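Skillent im Test: Zweiarm-Roboter einrichten, bevor die Hardware da ist

Seit März richte ich unseren Zweiarmer mit Skillent ein, der Simulationsumgebung von Werkulance, und ich bin ziemlich begeistert. Das Programm lädt das Robotermodell in einen Übungsraum, man setzt Nullstellungen, Greiferoffsets und Gelenkgrenzen, lässt einen Arm an ein Möbelstück heranfahren und sieht sofort, wo es klemmt. Meine Lieblingsaufgabe ist das Schlafzimmer mit der bunten Kommode: linker Arm nach vorn an die Fronten, rechter Arm bleibt nach oben geparkt.
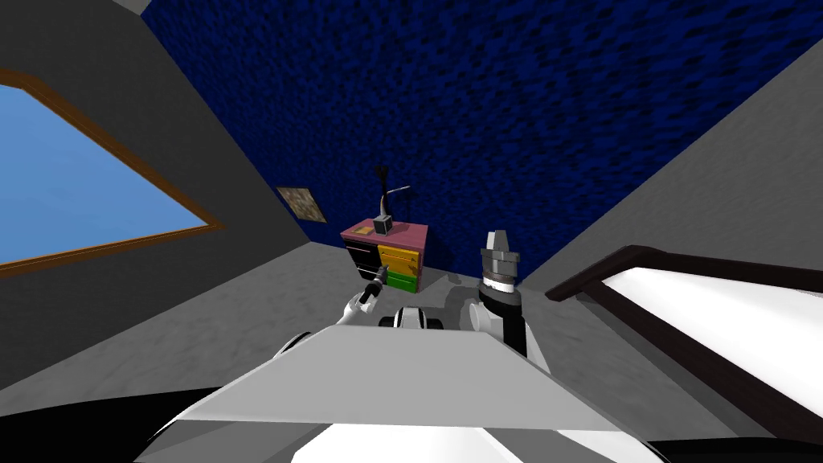

Der Abgleich der Greifermitte hat mich beim ersten Mal 50 Minuten gekostet, inzwischen bin ich in 23 durch - und das, obwohl ich jedes Gelenk einzeln prüfe! Den Ablauf habe ich von Seung-woo Shin übernommen, dessen Anleitung im Candance-Forum deutlich besser ist als das mitgelieferte Handbuch. Erst die Basis ausrichten, dann die Schultern, die Handgelenke ganz zum Schluss. Wer die Reihenfolge umdreht, fängt von vorn an.

Richtig gut ist die Sicht vom Roboter aus. Man merkt schnell, wie viel die eigene Deckplatte verdeckt und wie schräg man manchmal auf die Griffe schaut.

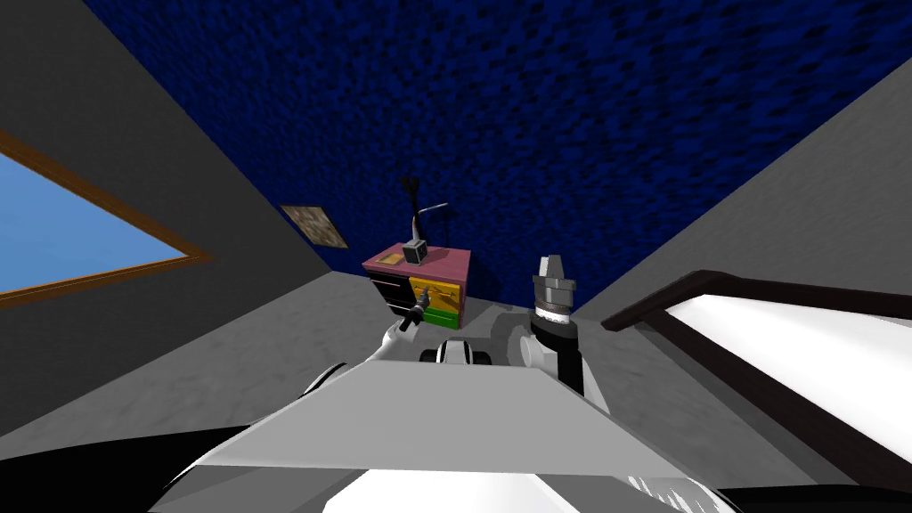

Linker Greifer vor der schwarzen Schublade, rechter Arm nach oben gestellt.

Was nervt: Profile aus Hyun lassen sich nur über Umwege importieren, und nach zwei Abstürzen speichere ich lieber zu oft. Die Texturen an der blauen Fläche sind grob, mich stört das beim Einrichten null. Als Nächstes kommt der Kraftregler dran, dazu schreibe ich noch was.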